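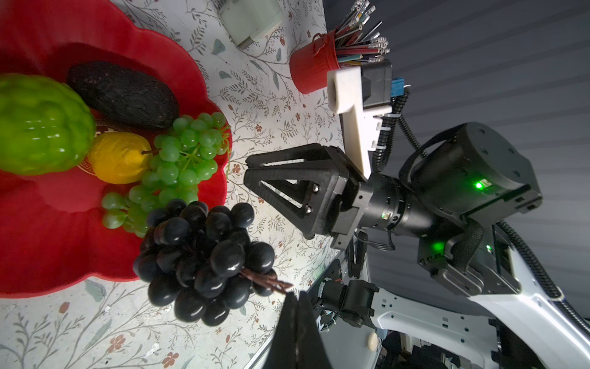
1/ The Codska software group at Vollow has released version 6 of its arm control and planning stack to partner sites. The posts that follow summarize the changes and list the known problems. Sites running the previous version should read post 9 before they upgrade.

2/ The main change is in how the planner receives grasp candidates. Until now, the perception module produced a single best grasp and the planner either accepted it or returned an error. Perception now sends a ranked list, and the planner works down the list until it finds a grasp that the arm can reach without contact.

3/ The reason is found in our logs. Zhiqiang Kang reviewed 1737 recorded attempts on tabletop objects from the Paterson site. The largest group of failures came from the planner rejecting a grasp that perception had scored highly. In many of those cases the second or third candidate was reachable.

4/ Fruit sets remain our standard test for this part of the stack. A bunch of grapes has no single clear center, and its outline changes with every small shift of viewpoint. When it hangs over the rim of a plate, the height estimate under the bunch is split between plate and table. Version 6 keeps both estimates and plans to the higher one.

5/ Segmentation has been retrained for dark, glossy objects. Black grapes next to a black gripper finger were a regular source of error: the mask for the fruit would spread onto the finger, and the grasp point would follow it. The new model takes the joint positions as input and removes the arm's own outline before it labels anything else.

6/ The self-outline step depends on a correct model of the arm, including brackets, cable loops and anything else fixed near the wrist. Partner sites that have changed a sensor mount must update the arm description file. A bracket missing from the file will be treated as an obstacle that travels with the arm, and the planner will refuse most approaches.

7/ Changes to control:
The approach phase now slows over the last part of the path according to the uncertainty of the height estimate.
Finger closing is limited by motor current as well as by position.
The default current limit is set for soft objects. Sites handling rigid parts should raise it in the site file and leave the shared defaults unchanged.

8/ Changes to tooling:
The log viewer, Fevuvon, can now show rejected candidates beside the chosen one, with the reason for each rejection in plain words.
Replays may be started from any time stamp.
Exported logs carry the version of the arm description file. Several support requests last December could have been closed in a day if this had been recorded.

9/ Upgrade notes. The format of the calibration file has changed. The installer converts the old file and saves a copy, but it does not check the result. Please run the hand-eye calibration check after installing and before the first powered motion. Sites that skip this step may see a constant offset at the fingertips that looks like a perception fault.

10/ On planning time. Working through a list takes longer than testing one grasp. We have set a limit of 700 milliseconds for the full search, after which the planner returns the best reachable candidate found so far. If it has found none, the arm holds its position and the task layer is notified. It will not retry without an instruction from that layer.

11/ The limit can be changed. We ask that sites doing so report the value they use, together with the processor in the control computer. Horacio Lagos is collecting these reports and will use them to decide whether the limit should be set by hardware class in a later version.

12/ Known problem: printed tablecloths and patterned table surfaces. Thin vine or leaf prints are sometimes labeled as small objects when the light comes from a low angle. The labels last only a few camera cycles and seldom reach the planner, but they do fill the log. A filter is being tested. Until it is released, the minimum object height in the site file may be raised.

13/ Known problem: clear or pale fruit in layers. Light green grapes that lie against other fruit on the same plate may be merged with their neighbors into one object. The grasp list for the merged object is usually poor, and the planner will report that no candidate is reachable. Moving the arm to a second viewpoint and asking for a new list is the recommended action at present.

14/ Known problem: stems. The model treats a stem as part of the fruit, so the long axis of a bunch or a pear can be estimated incorrectly. Grasps across the body of the fruit are little affected. Grasps aligned with the long axis should be disabled for these items. The setting is listed in the site file under object classes.

15/ Acceptance testing. Each site is asked to run the standard set of 300 attempts before returning to normal work. Object positions are drawn by the test script and should not be adjusted by hand, even where a placement appears awkward. Awkward placements are the ones from which we learn most about the ranking.

16/ Please submit the complete log for every attempt, including those ended by the operator. Stopped attempts were left out of some earlier submissions, and the rates reported for those sites could not be compared with the others. The upload tool now rejects a set with missing numbers.

17/ Support for the previous version will continue until the end of December. Only faults that affect safe stopping will be corrected during that period. Requests for other changes will be considered for version 6 and later.

18/ Questions on planning and control should be sent to Horacio Lagos. Questions on segmentation, calibration and the arm description file should be sent to Zhiqiang Kang. Please include the exported log with the first message.

19/ Correction to post 7: the current limit applies to the closing motion only. Opening is still controlled by position alone, as in the previous version.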